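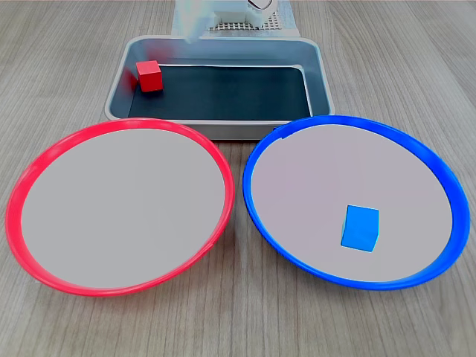
Sorting by colour: the blue cube on the blue plate, the red one in the tray.

Putting things back where they live is the chore I hate most, so every so often I check whether a machine can take it off my hands yet. The short answer is no, or not in my kitchen. But they're closer than they were, and looking at what they find hard has taught me a fair bit about tidying (which I didn't expect!).

Take small bits on a tray. A robot arm does best with one sort of thing at a time, a clear space to put it down, and colours that match. So do I, as it happens, and so does everyone else at my end of Kenthorpe when they've just got in from work. Since May I've been setting up my own drawers as if a rather slow robot had to use them, and it's the best thing I've done in this house.

Line your trays. A dark mat in the bottom of a metal one makes small things easy to spot, and they don't skid about when you shove the drawer shut. I cut mine from an old boot liner.

Match the rim to the contents. I have 2 plastic picnic plates by the back door, red for things going upstairs and blue for things going to the shed. Anything with a coloured edge will do – old saucers, jam jar lids, whatever's in the cupboard.

Keep corners clear. Anything tucked right up against the side of a tray is fiddly to get hold of, for fingers as well as grippers. Screws are the worst.

Do it in short goes. I set the timer for 11 minutes and stop when it rings, even if there's a heap left.

As for buying a machine to do it, I'd wait. Floors, yes – my little vacuum earns its keep, though it still eats socks. Folding, washing up and sorting the odds-and-ends drawer are another matter, because every piece is a different shape and half of them are tangled in string. My drawer had about 60 things in it last time I turned it out, and I couldn't name a good few of them myself.

Next time I'll get on to the shed shelves, if I can reach them.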